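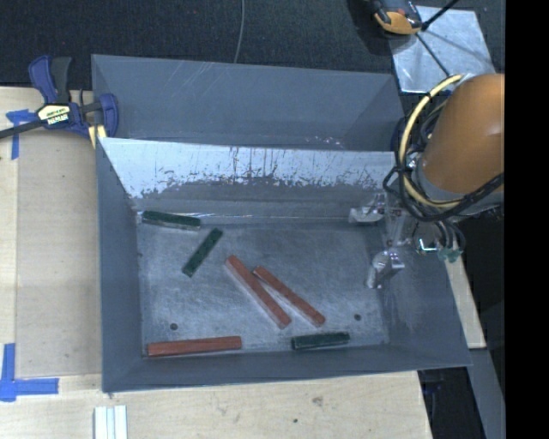 Bin picking is the job that makes home builders mutter, and it's the one the Zaruvard workshop has chosen for its spring project. Take a box of parts lying any old how, and get an arm to lift them out one at a time. Easy for a toddler! The members gave their orange arm a two-fingered gripper and a grey metal bin, clamped it at one corner, and tipped in green blocks and longer reddish-brown ones. It's the long ones that cause the grief, especially when two end up side by side with only a thin wedge of floor between them.

The control program, which they call Cassim, has been rewritten 4 times since March. The first version went for whichever block was nearest. The current one looks for the block with the most room on both sides, and it's a joy to watch it change its mind.

On my evening there we ran some 200 picks and lost 18, mostly against the walls. Bare metal is hard on the vision side too, as any scuff or shine can pass for an edge. Matt paint is next on the list, if they can agree on a colour.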